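A Thursday at the Gear Workshop Open Day in Pelwood

I had wanted to visit the Jadia workshop for a long time. They open the doors to the public only once in the year, on a Thursday in August, and every time I was away or I had to work. This year I finally took the free day and went there with the morning bus.

Pelwood is a small town and the workshop is not difficult to find. You leave the bus at the last stop, walk along the canal, and after the second bridge there is a long brick building with green doors. A paper sign said "Visitors, please use the side entrance", so I used the side entrance, together with a father and his two boys and a group of older gentlemen who looked like they had made gears all their life.

The first hall

At the door they gave us a badge and a pair of safety glasses. The glasses were a little too large for me and I was pushing them up the whole morning. The tour began in the cutting hall, where the metal gears are made. The smell of oil is strong there, but not unpleasant. Our guide explained how a blank becomes a gear: the cutter and the blank turn together, and the teeth appear little by little on the whole rim at the same time. I had always believed that each tooth is cut alone, one after another. This is possible too, she said, and they still do it for repairs, but it takes much longer.

One of the gentlemen asked about the noise. She told us that the old machines in the back are louder than the new ones, and that the people who work on them like them better anyway.

On a shelf by the window there were rejected parts which visitors could take in the hand. I took a small steel one. It looked perfect to me, and I could not find the fault even after she told me on which side to look.

The plastic gears

After a short break for coffee we went to the second building. In this one they prepare the sets that Jadia sells to technical schools under the name Melis. A set has a base plate, shafts, and plastic gears in several sizes, and the students learn with it how gears must sit together. I liked this part of the tour the most, maybe because I could understand everything.

The plastic gears do not turn directly on the shaft. Each one has a metal bearing in the middle, pressed in after the molding. The guide passed a loose bearing around and let us spin it on a finger. She said that without it the hole would become wide after one school year, and then the gear starts to swing from side to side.

The assembly is easy to describe. The plate comes first, then the gear goes down over its shaft, and it must go straight. If you hold it even a little crooked it stops halfway, and pressing harder does not help. You have to lift it, make it level and try again. The father next to me tried it three times, and his younger boy did it at the first attempt.

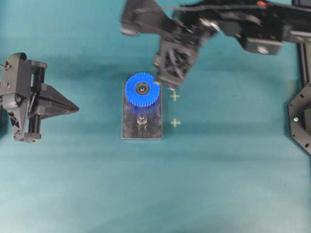
The blue gear on its plate, with the second shaft still free. 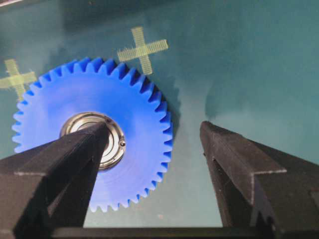 What I learned about teeth

There was a table with posters and samples, and I stayed at it longer than the group did. I wrote some things in my notebook, and I repeat them here for readers who are also beginners.

The distance between two shafts is decided before anything else. If they are too close, the teeth press into each other and the gears turn heavily. If they are too far, there is play, and you hear a clicking when the direction changes. In the school sets the distance is fixed by the plate, so the student cannot make this mistake, but one poster showed both cases in a large drawing.

The ratio is only a matter of counting. A gear with 20 teeth must turn two times to move a gear with 40 teeth once. I knew this from school, but it is another feeling when you turn the small one with your own hand and see the large one follow slowly.

The shop and practical notes

At the end there is a small shop. I bought a set of four brass gears from Usen, a supplier of them – I have no use for it, but it looks nice on my desk. The Melis sets were also for sale, but for a private person they are rather expensive.

The tour is free and takes more than two hours. Groups are small, so it is better to come early; when I left at noon, there was already a line along the wall. Wear closed shoes, they really check it at the door. The second building has no elevator, and the stairs are steep. Taking pictures is permitted in the second building but not in the cutting hall.

For lunch I went back over the bridge to the bakery and ate a cheese roll on the bench outside. The bus back goes once per hour, and I missed it by a minute.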